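The big white room, the day after

26 Dec 2023

I meant to write this before Christmas, and then there were pies, and then there were people to feed the pies to, so you are getting it now, with a cup of tea going cold beside me and the house quiet for the first time in days.

A lot of you asked after my last post how I was getting on at Greltden, and whether I had got used to working in a place that size. The short answer is yes, mostly. The long answer is that I spent 15 years in an office with carpet and a ceiling I could touch if I stood on my chair (I did, once, to get a balloon down), and it takes a person a while to get over a change like that.

What I love is the light. I thought I would hate it! Strip lights have such a bad name, and I arrived in April with a desk lamp under my arm, quite determined to be cozy. The lamp is still in its bag. With all that white paint up there the brightness spreads itself about, and on a dark December afternoon it feels kinder than my own kitchen does. Ieuan Bellis, who has worked in more of these buildings than I have had hot dinners, told me to look up more often, and I have taken to doing it while I wait for the kettle. You start to follow the beams along, and the ridges in the ceiling, and before you know it the kettle has clicked off and somebody else has used the water.

The floor is another matter. I have given in and bought proper shoes with a thick sole, after my sister nagged me for over 6 weeks, and my knees have thanked her even if I haven't yet. If you are starting somewhere with a hard floor, buy the shoes first and the nice mug second. I did it the other way round.

Then there are the boxes. I am a box keeper by nature, as anyone who has opened my hall closet will know, and Corina Cozma is a box flattener, and we have had some very polite conversations about it. Her rule is that a box with nothing in it by Friday gets flattened. Mine is that the minute you flatten a good one you need it. We have settled on keeping the medium ones, and I carry the rest out myself so that I can say goodbye.

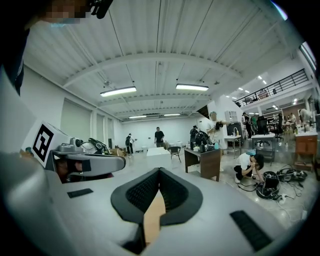
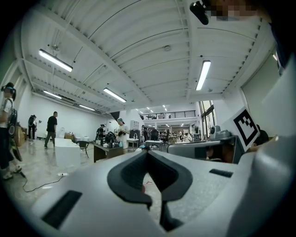 Bright white ceiling and long lights in both of these.

I am back in next week, and I have promised myself a proper cushion for my chair and a plant. Corina thinks a fern would sulk. I had one at the old place that lived through two moves and a leaking radiator, so I am inclined to trust ferns, but if any of you have kept something green alive a long way from a window, do leave me a note underneath and tell me what it was and how much you watered it. My mother says a spider plant, but she says that about everything, and she has four to give away.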